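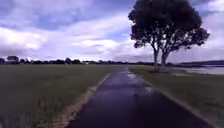
Switching to a bike commute, Hutport side – worth it?

33 comments

mtautahi
My office moved in March and the drive is now 38 minutes each way, mostly sitting at lights. Looking at riding instead. Has anyone kept it up for more than a few months? What did you spend?

harruda
Did it for two years. Full fenders and a decent rear light first, everything else later. I spent $161 on used gear and still have most of it.

rocha_h
I'd put tires ahead of fenders. Skinny ones slide on wet asphalt and you'll hate the first rainy week.

harruda
Disagree. I ran narrow tires the whole time and never fell. A wet back every morning is what makes people quit.

rocha_h
You never fell, fine. I went down twice on the same corner by the Brandão warehouse.

SofiaM
Check if your building has a shower before you buy anything. Mine doesn't, so I keep a towel and a spare shirt at work and leave at 6:30 when it's cooler.

mtautahi
No shower, but there's a locker room with sinks. Is an e-bike cheating? The Hiteo shop has one marked down.

p_acuna
Not cheating. Ask what a replacement battery costs, though. I didn't and regretted it.

harruda
Skip the e-bike if it's under ten miles.

SofiaM
Depends on the hills. Mine is six miles and I'd have given up without the motor.

mtautahi
It's seven, one hill. I'll borrow my brother's bike for two weeks and then decide.

Share 69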